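Endness Hand Guide kit: two months of dragging a robot arm about

I'll start with the price, as it's what everyone asked me when I mentioned I'd bought one. The Endness Hand Guide was £562 with postage, and for that you get the clip-on handle, the desktop controller (a sort of chunky little lever on a base), the foot pedal, the software and a very nice zip case that I've grown fonder of than I should. You need your own arm and your own gripper. If you're starting from nothing this is the wrong place to start, and your savings will thank you for reading something else first.

The idea is that you teach the arm a job in one of two ways. Either you take hold of the handle and walk the arm through it yourself, with the motors gone soft so they don't fight you, or you sit back and drive it with the controller while watching the wrist view on your screen. Both get recorded, both can be trimmed afterwards, and you can mix them in one recording, which was the feature that sold it to me.

Setting up took an evening. The printed guide is lovely for the first few pages and then seems to lose interest in you, so I ended up on the Endness forum, where Vilja Laaksonen has written a much better one (look for the pinned post). Her tip about calibrating the wrist last saved me a lot of swearing. The handle clamps on with two bolts and hasn't slipped yet.

I warmed up on easy stuff. Moving blocks, putting a lid on a tub, posting cards into a slot. Hand guiding is brilliant for this! You just do it, more or less as you'd do it with your own arm, and the playback follows you very closely. I had the lid job working the first evening and made everyone in the house come and watch it.
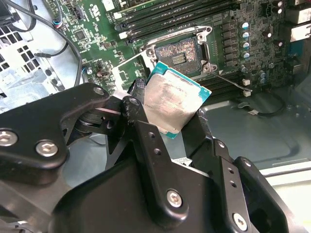

What I bought it for, though, was old computers. I do up second-hand desktops for a local scheme called Pitside, and the dullest part of it is stripping boards, so I wanted to see how far I could get teaching the arm to do the fiddly bits. Processors turned out to be the real test of the kit. You're trying to keep hold of a flat little square over an open socket full of tiny contact pins, with the retention lever sticking out at a slant and the memory slots close by, and any wobble in your wrist goes straight into the recording. Old thermal paste smeared across the metal top doesn't improve your mood either. I only practise on dead boards and I'd beg you to do the same.

Hand guiding is the wrong tool for this. My hand is heavy, the handle sits a good way back from the fingertips, and I kept blocking my own view. The controller is far better. There's a dial that scales your movement down, and on the finest setting a big sweep of the lever barely nudges the gripper. I now hand guide the arm to just over the case, tap the pedal, and drive the last bit by remote. The switch between them is smooth, with a tiny pause and no jump.

Getting the tilt right took me ages. Rotation is on a twist of the lever and it's too keen by default, so go into settings and turn it down before you do anything else. Dineo Zulu, who has the same kit and much steadier hands, uses the pedal to lock rotation completely until she needs it, and I've copied her.

Now the grumbles. There's no proper force feedback on the controller, only a buzz, and the buzz comes on a bit late for my liking. You learn to go by eye, but the wrist view is poor at telling you how high you are, so I've a second webcam propped up at the side. The software names every recording with a string of numbers and you can't rename more than one at a time. I've 400 of the things now. Finding the good ones is a chore, and I gave in and started a paper notebook.

The pedal is also too light. It creeps off across the floor while you're concentrating. Mine is stuck down with carpet tape.

Support has been good. I wrote in October about a dodgy cable, Wahyudi Liem replied the same afternoon and a new one came within the week, no fuss and no sending the old one back.

Would I buy it again? Yes, for the controller more than the handle. If your jobs are all big sweeping ones, the cheaper Gumede handle on its own would do you nicely (I've borrowed one and it's a bit plasticky but fine). For small, awkward work inside a case, the mix of the two is worth the extra money to me.

7 out of 10. It'd be an eight with a heavier pedal, and I've told them so.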